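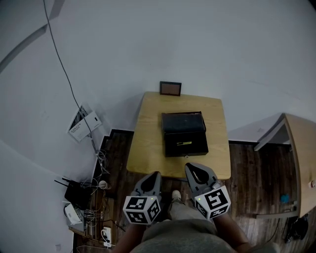 One reviewer of our earlier draft objected that anyone can open a box, and that if a demonstration takes a person only a few seconds, it hardly matters which device the person holds. We think it matters a good deal, and the objection gave this section its present shape.

4.2 Hand-held grippers versus remote control

Figure 3. Hand-held demonstration at the Unmont site. The operator holds one gripper in each hand; the white cubes carry printed markers. The task object is the black box with the lid.

The case usually made for hand-held demonstration is speed. A person picks up two grippers, walks to a table, and does the job. Under remote control the same person has to learn the delay of the arms, the limits of the wrist joints, and the odd angle of the camera view. The Kadix group has argued on these grounds that remote control should be dropped for household tasks. We were not convinced when we began this work, and our results have moved us only part of the way.

We collected 3,000 demonstrations of lid opening, split evenly between the two methods. The same operators worked under both conditions, and each was given 10 practice attempts before recording began. Hand-held recording was clearly faster, as everyone expected. What is less often reported is how much of that material has to be thrown away afterward. In our data, 39 percent of the hand-held demonstrations failed the replay check on the Hviid arm. The most common failure was a wrist angle that a human forearm reaches easily and the arm cannot reach at all. The second was a loss of marker tracking when an operator turned a cube away from the tracking camera.

Remote demonstrations almost never failed in this way, for the plain reason that the arm had already made the motion once. They had faults of their own. Operators paused often, corrected themselves in small steps, and approached the lid from the same side nearly every time. A policy trained on this material copied the pauses. We have seen such hesitation described elsewhere as careful behavior. We see no evidence of care in it.

It is tempting to count only usable demonstrations per hour, and on that measure the hand-held grippers still win. We doubt that the measure settles much. It leaves out the time spent on filtering and on repeating the camera calibration, which the Rurkton protocol calls for whenever a marker cube is removed. When we added those hours back in, the advantage shrank to about 5 percent, and we would not defend a difference of that size with a single task and a single type of lid.

A further doubt concerns the operators. After a day of watching replays fail, several of them began to hold their elbows stiffly and to move in ways they thought the arm would like. Their later demonstrations passed the check more often. Whether these still count as natural human motion, the quality for which the hand-held method is recommended, is a question our data cannot answer. We did not separate early from late sessions when training the policies reported in Section 5, and readers should treat the hand-held results there with that in mind.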